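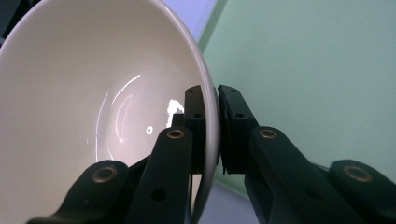
Re: [sellers] Plamari fee change in July

On Mon 20 April, Violeta Montecinos wrote:

> Has anyone worked out what the new Plamari schedule does to small
> orders? The notice says the commission drops but there is now a
> handling charge on each parcel. I sell mostly low-priced kitchen
> goods through the Umley warehouse and I can't tell if I come out
> ahead. Also, does the charge apply per item or per shipment?

Violeta,

Per shipment. I asked seller support the same thing and got a written answer. If a buyer orders two things from you and they leave Umley in one box, you pay once. If the warehouse splits the order, you pay twice, even when the split was their decision. I asked them to change that part and have not heard back.

I ran last quarter's orders through the new schedule. We had 2,508 of them. The commission goes down 3 points for our category, and the handling charge took back most of that on anything cheap. Single-item orders at the low end cost us more than before. Sets and larger orders cost less. Overall we end up slightly better off, but we sell a lot of sets. If most of your orders are single pieces I would expect the opposite.

Two other things in the notice are easy to miss. Sellers with fewer than 500 orders a quarter stay on the old schedule unless they opt in, so check your count before you click anything. And the storage rate at Umley is reviewed separately, so the July figures don't include it.

We also list on Cledach. Their commission is higher but there is no parcel charge, and payouts take 4 days. I plan to move the cheapest single items there and leave the rest where it is - the listings export fine, but you have to redo the shipping weights by hand.

I can send you the spreadsheet off list. You would only need to paste in your own order report.

Huenchumán Home Goods
Marketplace accounts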